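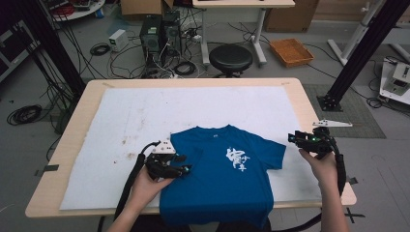 What did we want to find out?

How long it takes to fold an ordinary T-shirt by three common methods, and which method gives the most even stack at the end.

Student project report, Rukhsana Baloch and Paraskevi Katsaros
Handed in Tuesday, June 9, 2020

Background

We both do laundry at home and fold differently. Rukhsana folds in thirds lengthwise, then in half. Paraskevi folds the shirt in half down the middle first, with the sleeves together. We added the flat roll as a third method. We did 108 folds with each one.

Method

Every fold began with the shirt lying flat, front side up, sleeves out to the sides. We smoothed it by hand before starting the timer. The timer stopped when the folder let go. Folds that fell open were done again and the first try was thrown out. We used short-sleeved cotton shirts only, as long sleeves need an extra step. Between rounds the shirts went into a Savlow tub so they would pick up some creases.

The thirds method took 3,168 seconds in total and the half method took 3,920. We stopped timing the roll partway through after we found we had been starting it from different ends. 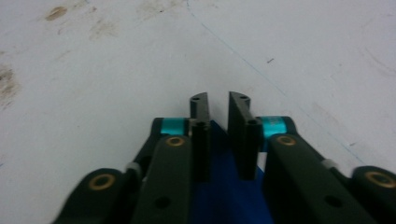
Surface made more difference than we had planned for. On a slippery top the shirt moves when you pull a sleeve across, and the hem has to be straightened again. A flat white tabletop also makes it hard to see the edge of a pale shirt, so we kept to darker colours for the timed rounds.

Results

Thirds was faster for both of us, including Paraskevi, who had never used it before January. The stacks were also more even. Halves left a thick side where the sleeves sat.

If we did it again we would agree on the roll beforehand and try a larger size of shirt.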